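I caught the lead developer at Skumach at nine in the morning, coffee already going, and asked what Pirero does that the old planner didn't. "It changes its mind!" she said, laughing. "The old one picked a path and stuck with it, however silly it looked halfway there."

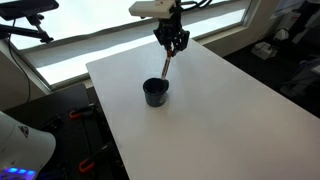 Pirero replans every 200 milliseconds, she told me, and it scores each new path against the one already running. Small wins get thrown out - otherwise the arm dithers. 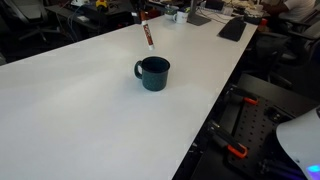

I wanted to know about the test set, and boy, did she have opinions. The team logged 1,263 runs through Buvia, their replay tool, and 1,181 finished without a person stepping in. "I only care about the other ones," she said. Marker-in-mug is her favorite task (the mug with the light speckles and the looped handle is a good example), and she says the rim is where bad pose estimates show up.

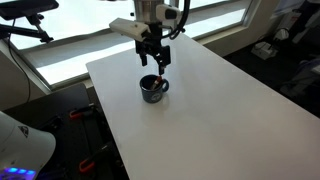 "Half our bugs were clocks," she went on. Joint states and camera data were 32 milliseconds apart, and the planner trusted both. They borrowed a timestamp fix from Panasiuk, an older in-house library, and she's still a little sore that it took until November to look there.
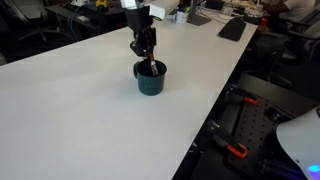
Marker going into the mug, gripper just above the rim.

Next up is a merge of the two logging formats. "Ask me again in spring," she said.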